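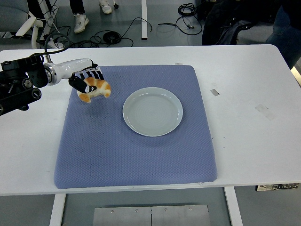 빵집과 카페의 진열 보조 작업에 로봇을 쓸 수 있는지 따져 본 시험 결과가 나왔다. 로봇 팔 제조사 피노멕(Pinomeck)은 2025년 9월 9일 화요일, 지난 6월 한 달 동안 제과 체인 플리시아(Flisia)와 함께 진행한 시험 내용을 공개했다. 로봇이 맡은 일은 빵을 접시에 담고, 빈 접시를 옮기고, 행주로 상판을 닦고, 포장 봉투를 벌려 빵을 넣는 네 가지다. 흰 테이블에 누빔 매트를 깔고, 줄무늬 손가락이 달린 그리퍼로 크루아상을 집어 옆의 둥근 흰 접시로 옮기는 것이 그중 가장 기본이 되는 과제였다. 회사는 이 과제에서는 매장 투입을 검토할 수준에 왔다고 봤지만, 나머지 세 가지에 대해서는 평가를 미뤘다.

시험은 모두 3,347회 이뤄졌다. 이 가운데 305회는 사람이 중간에 손을 대야 했다. 빵이 떨어지거나, 봉투 입구가 벌어지지 않거나, 로봇이 멈춘 채 다음 동작으로 넘어가지 못한 경우다. 피노멕은 개입 횟수를 과제별로 나누어 발표하지 않았으며, 봉투 과제에서 나온 개입이 가장 많았다고만 밝혔다.

시험을 총괄한 피노멕의 틴쿠차 호도로아가는 "빵을 집는 동작만 놓고 보면 작년보다 훨씬 안정됐다"면서도 "매장 직원이 하는 일에서 집는 동작이 차지하는 몫은 작다"고 말했다. 직원은 빵을 담으면서 손님의 말을 듣고, 덜 구워진 것을 골라내고, 부스러기를 털고, 떨어진 집게를 주워 새것으로 바꾼다. 이번 시험에는 이런 일이 하나도 들어가지 않았다.

크루아상을 기본 과제로 고른 것은 플리시아 쪽이다. 식빵이나 머핀은 모양이 일정해 집기가 쉽고, 크루아상은 겉이 얇고 잘 부서지는 데다 양 끝이 휘어 있어 어디를 잡느냐에 따라 기우는 방향이 달라진다. 세게 쥐면 결이 눌리고 약하게 쥐면 미끄러진다. 플리시아의 매장 운영 담당 카퓌신 위에는 "손님은 눌린 크루아상을 사지 않는다. 접시에 올라가도 모양이 상했으면 우리 기준으로는 실패"라고 했다.

이 대목에서 두 회사의 집계 방식이 갈린다. 피노멕은 빵이 접시 안에 놓이면 성공으로 셌다. 플리시아는 같은 빵을 직원이 다시 보고 팔 수 있는지 따로 판정했다. 위에는 판정 결과를 숫자로 내놓지는 않았지만, 피노멕의 성공 횟수보다 적다고 했다. 호도로아가도 이를 인정했다. 그는 다음 시험부터 플리시아의 기준을 함께 적용하겠다고 밝혔다.

속도 문제도 남았다. 아침 개점 전 진열은 오븐에서 나온 판을 받아 짧은 시간에 끝내야 하는 작업이다. 숙련된 직원은 한 손에 집게를 들고 다른 손으로 접시를 밀어 가며 담는다. 시험에 쓰인 로봇은 빵마다 위치를 확인하고, 다가가고, 쥐고, 들어 올린 뒤 접시 위에서 다시 한 번 멈춘다. 피노멕은 동작 사이의 정지를 줄이면 지금보다 빨라질 수 있다고 설명했다. 대신 떨어뜨리는 횟수가 늘어나기 때문에 이번에는 속도를 올리지 않았다고 한다.

접시를 옮기는 과제에서는 접시 종류가 문제였다. 테두리가 올라온 접시는 손가락을 걸 곳이 있어 잘 들렸고, 납작한 판형 접시는 상판에 붙은 것처럼 좀처럼 들리지 않았다. 시험 도중 연구진은 접시를 상판 가장자리까지 밀어낸 다음 집는 방법을 추가했다. 사람도 얇은 접시를 들 때 흔히 쓰는 방법이다. 다만 가장자리까지 밀 공간이 없는 좁은 진열대에서는 쓸 수 없다.

행주질은 평가가 엇갈렸다. 로봇은 정해진 구역을 빠짐없이 훑었지만 얼룩이 남았는지를 살펴 다시 닦지는 못했다. 마른 부스러기는 치웠고, 잼이 굳은 자리는 그대로 지나갔다. 플리시아 직원들은 부스러기를 바닥으로 밀어 떨어뜨리는 것도 곤란하다고 지적했다. 바닥 청소가 결국 사람 몫으로 돌아오기 때문이다.

봉투 과제는 네 가지 중 가장 뒤처졌다. 종이봉투는 겹쳐 쌓여 있어 한 장만 떼어 내는 것부터 쉽지 않다. 입구를 벌린 뒤에는 그 상태를 유지하면서 빵을 넣어야 하는데, 팔 하나로는 봉투를 붙들고 있을 수가 없어 거치대를 썼다. 거치대에 봉투를 끼우는 일은 상당 부분 사람이 했다. 피노멕은 이 준비 작업을 개입 횟수에 넣지 않았다고 발표문 각주에서 밝혔다.

시험 설계를 검토한 스트라칸(Strachan)의 연구원 푸아드 데미시에는 이 각주를 가장 먼저 짚었다. 스트라칸은 서비스 로봇의 성능 시험을 대행하는 업체로, 이번 시험에는 기록 검토만 맡았다. 데미시에는 "준비와 뒷정리를 사람이 하면 로봇이 절약해 준 시간이 얼마인지 알 수 없다"며 "빵 한 개를 옮기는 데 직원이 두 번 다가와야 한다면 직원이 직접 옮기는 편이 빠르다"고 말했다. 그는 집기 과제의 기록에 대해서는 "조작된 흔적이나 빠진 시도가 없다"고 확인했다.

데미시에가 또 하나 지적한 것은 작업 환경이다. 시험은 피노멕의 작업실 테이블에서 진행됐다. 매장 진열대에는 유리 덮개와 가격표, 조명이 있고 손님의 손도 오간다. 오후가 되면 햇빛이 옆에서 들어와 빵과 접시의 색이 달라 보이기도 한다. 그는 매장 한 곳에서라도 영업시간에 같은 시험을 되풀이해야 한다고 권고했고, 이 권고는 검토 의견서에 포함됐다.

가정용으로 넓혀 보면 이야기는 더 조심스러워진다. 피노멕은 발표 자료에서 식탁 차리기와 치우기를 다음 목표로 적었다. 식탁 위의 빵을 접시에 옮기는 동작은 이번 과제와 크게 다르지 않다. 그러나 집마다 접시가 다르고, 식탁보가 구겨져 있고, 컵에는 마시다 남은 것이 들어 있다. 호도로아가는 가정용 제품의 출시 시점을 묻는 질문에 "정해진 것이 없다"고만 답했다.

유통업체 트레멘트(Trement)는 비슷한 시험을 먼저 해 본 곳이다. 트레멘트는 슈퍼마켓 안 빵 코너에서 로봇 팔로 빵을 채우는 시험을 하다가 중단했다. 매장 기술 담당 스마란다 라두는 로봇이 일을 못해서 그만둔 것은 아니라고 했다. 로봇은 밤사이 채우기를 대체로 해냈지만, 아침마다 직원이 팔 주변의 부스러기와 기름기를 닦아야 했고 그 시간이 예상보다 길었다. 그리퍼의 손가락 패드도 자주 갈아야 했다. 라두는 "식품을 만지는 기계는 기계 자체가 설거짓거리"라고 말했다.

피노멕은 손가락 패드를 공구 없이 뗄 수 있게 만드는 중이라고 밝혔다. 세척 주기와 교체 비용은 공개하지 않았다. 장비 한 대의 가격 역시 발표 자료에 없으며, 플리시아와의 비용 분담에 관해서도 두 회사 모두 답하지 않았다.

현장의 반응은 일의 종류에 따라 달랐다. 플리시아에서 새벽 진열을 맡고 있는 파울라 안겔은 시험 기간에 작업실을 찾아 로봇이 빵을 옮기는 모습을 지켜봤다. 안겔은 "생각보다 조심스럽게 집는다"고 평가했다. 그러면서 맡기고 싶은 일은 따로 있다고 덧붙였다. 그가 꼽은 것은 빈 철판을 세척실로 나르는 일과 밀가루 포대를 옮기는 일이다. 둘 다 이번 시험에는 없었다. 안겔은 "크루아상 담는 건 힘든 일이 아니다. 허리가 아픈 건 철판 때문"이라고 했다.

위에는 이런 의견을 다음 과제 선정에 반영하겠다고 했다. 다만 철판 운반은 무게와 열 때문에 안전 기준이 달라지고, 지금의 팔로는 감당하기 어렵다는 것이 피노멕의 설명이다. 회사가 이번에 쓴 그리퍼는 200g 이하의 물건을 전제로 설정됐다. 속을 채운 큰 빵이나 통째로 파는 식빵은 이 범위를 벗어난다.

두 회사는 후속 시험을 플리시아 매장 안에서 진행하는 방안을 논의하고 있다. 손님이 없는 개점 전 시간으로 한정하고, 집기와 접시 옮기기만 시험한다는 것이 현재까지의 안이다. 봉투 과제는 빠진다. 행주질을 넣을지는 정하지 못했다. 매장과 시작 날짜도 확정되지 않았다.

후속 시험에서는 사람이 준비와 정리에 쓴 시간도 따로 기록한다. 데미시에의 검토 의견에 따른 것으로, 기록은 플리시아 직원이 맡고 스트라칸이 다시 검토할 예정이다. 피노멕은 6월 시험의 과제별 개입 횟수를 공개해 달라는 요청에 대해 내부 검토를 거쳐 답하겠다고 밝혔다.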